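Zudum Low Bridge List
A small, hand-checked table of low bridges and height limits for people who drive tall vehicles

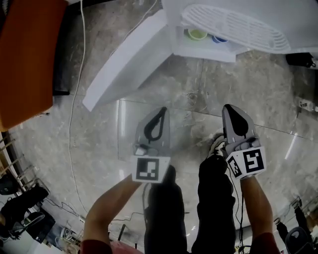

Welcome, and thank you for stopping by! Zudum started life as a single spreadsheet kept by a few of us who drive box trucks and rental vans between Triltora and Keltadis, and who got tired of meeting the same low railroad bridge from the wrong side. It has grown a good deal (more than we ever planned for, if I'm being fair) and it seemed time to write down what is in it and how we would like it to be used.

What you get

One plain CSV file, bridges.csv, with a row for each bridge and direction of travel. There are 80 rows in this release. A bridge that is posted differently going north and going south gets 2 rows, so please don't merge them, however untidy they look!

Columns

bridge_id: our own number, never reused
road: the name on the street sign
direction: N, S, E or W
posted_ft and posted_in: the height on the sign, in feet and inches
arched: yes or no
last_checked: month and year
notes: anything a driver would want to hear beforehand, such as where the last safe place to turn around is

Where the heights come from

Every height was read off the sign at the roadside. We don't measure bridges ourselves, and we haven't corrected a sign even when we had our doubts about it; those doubts go in the notes column. Repaving can eat up clearance without the sign ever changing, so leave yourself some room. For 9 of the rows the sign was missing or too faded to read in July, and the height is left blank. A blank means unknown. Please, please don't let your software turn it into a zero.

Known gaps

The warehouse roads behind the Theodorakopoulos freight yard are only partly covered, and 30 rows still need a second reader. Parking garages and drive-throughs are left out altogether.

Using it

Share it, print it, tape it to your dashboard. Just keep this file with it, and always go by the sign in front of you.

Last updated October 14, 2019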